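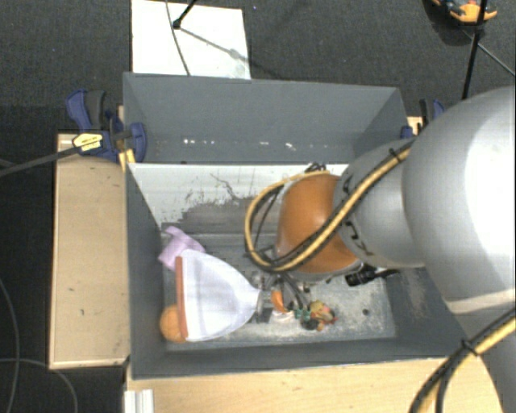 Bon, j'écris ça vite, j'ai vingt minutes avant de repartir. Plusieurs d'entre vous m'ont demandé où j'en étais avec la voiture. Réponse courte : j'en ai une. Réponse longue, la voilà.

Donc l'ancienne, morte. Joint de culasse. Le garagiste a soulevé le capot, il a soufflé par le nez et j'ai compris. Devis : 2 627 euros. Pour une voiture qui en valait 800, et encore, avec le plein. J'ai dit que j'allais réfléchir. J'ai réfléchi dans le bus, une heure dix, debout.

Le truc c'est que je n'avais pas d'économies. Enfin si, un peu, mais c'était pour la chaudière. Et la banque, pour un crédit auto quand on est en CDD... la dame a été polie. Elle m'a donné un stylo.

Alors j'ai regardé la location avec option d'achat. Tout le monde en parle, on voit des pubs partout, un petit loyer, une voiture neuve, on signe et on repart. Je suis allée chez Flenell, sur la zone, à côté du magasin de carrelage. Le vendeur, Sixten Sjögren, plutôt sympa, pas du tout le genre qui vous colle. Il m'a sorti une simulation en deux minutes. Le loyer, ça passait. Sauf que.

Sauf le premier loyer majoré. Sauf le kilométrage (je fais beaucoup plus que leur forfait, rien qu'avec le boulot et ma mère). Sauf l'assurance tous risques obligatoire, sauf l'entretien dans leur réseau, sauf les frais de remise en état à la fin. Une rayure sur le pare-choc, c'est facturé. J'ai demandé la grille tarifaire des rayures, il y en a une, quatre pages. Je connais mes pare-chocs. J'ai repris mon manteau.

Gintarė m'a dit après : mais prends une occasion, et fais-la payer en plusieurs fois. Gintarė Sepp, ma collègue du deuxième, celle qui lit les contrats jusqu'au bout. Elle avait fait ça avec Degefa, un garage qui fait du paiement échelonné maison, sans passer par une banque. Je me méfiais un peu. On lit de tout là-dessus, des taux délirants, des voitures reprises au bout d'un seul impayé. Elle m'a dit de venir voir avec elle. On y est allées un midi, sandwich dans la voiture.

Ce que j'ai demandé sur place, en vrac, j'avais noté au dos d'une enveloppe :

Le taux. Pas la mensualité, le TAEG, écrit.
Le coût total à la fin, tout compris.
Qui a la carte grise pendant le crédit. 
Ce qui se passe si je rate un mois (un vrai mois raté, pas un retard de deux jours)
Est-ce que je peux rembourser avant, et combien ça coûte.
Le contrôle technique, de quand.
L'historique d'entretien, les factures, pas le carnet tamponné tout seul.

Ils ont répondu à presque tout. Pour le remboursement anticipé le monsieur ne savait pas, il a du appeler. J'ai attendu. Pas de pénalité finalement, c'est écrit sur le contrat, page 5, j'ai fait entourer.

La voiture : une petite citadine grise, essence, un siège arrière qui ne se rabat plus. On s'en fiche du siège. Phúc est venu la voir avec moi avant que je signe — Phúc Huỳnh, mon voisin, il a bossé des années en carrosserie. Il s'est mis à plat ventre sur le parking sous la pluie. Il a trouvé une aile repeinte, un pneu usé d'un seul côté et une durite à surveiller. Avec ça j'ai fait baisser le prix, et j'ai eu les deux pneus avant changés. Je n'aurais jamais osé toute seule. Merci Phúc, je te dois un gâteau, je sais, ça vient.

Pour l'assurance j'ai changé aussi. J'étais chez Penda depuis le permis, jamais comparé, jamais rien demandé. Au tiers plus bris de glace, pour une voiture comme ça, ça suffit je trouve. Ma soeur trouve que non. On n'en parle plus à table.

Où j'en suis maintenant : premier prélévement passé. C'est serré mais moins que je pensais, vu que je n'ai plus l'abonnement de bus ni les taxis des soirs de fermeture (il y en avait plus que je voulais bien l'admettre, j'ai refait les comptes, aïe). Je mets un petit quelque chose de côté chaque mois pour les pépins. Une enveloppe, une vraie, en papier. Le compte épargne je pioche dedans, l'enveloppe non, allez comprendre.

Ce que je referais autrement : je n'attendrais pas que la voiture lâche pour regarder. Le voyant s'allumait depuis septembre. Chercher une voiture quand on n'en a pas, c'est l'enfer, on dépend des gens pour aller voir des voitures au bout du département et on a envie de dire oui à la première.

Pour Khôi qui demandait en commentaire : l'ancienne est partie chez un épaviste, enlèvement gratuit, pensez à barrer la carte grise et à garder le récépissé. Et videz la boîte à gants. J'y ai laissé mes lunettes de soleil.

Je file, je suis déjà en retard. Le prochain billet sera sur la chaudière, vous êtes prévenus.

Classé dans : Budget & voiture, La vie chère

Dernière mise à jour : 30 nov. 2018

Me contacter | © Tous droits réservés | Haut de page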